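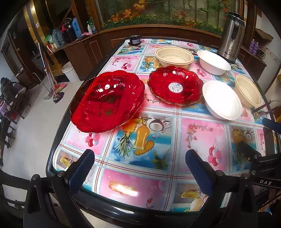

Red plates on the fruit-print cloth.

Read Meenakshi Kaushik's new advice book in one sitting, all 84 pages. Funny, yes. Kind, mostly. But why must every etiquette guide assume we've got the nerve of a barrister? "Simply tell your guest it's time to leave." Simply! My guests would need the lights off and a fire alarm.

What I want is advice for cowards. How to dodge a second helping. How to get off the phone with Úna Moynihan in under 14 minutes. Small stuff, daily stuff. The chapter on neighbours comes close, then bottles it and recomends a freindly note. I've had those notes. They are never friendly.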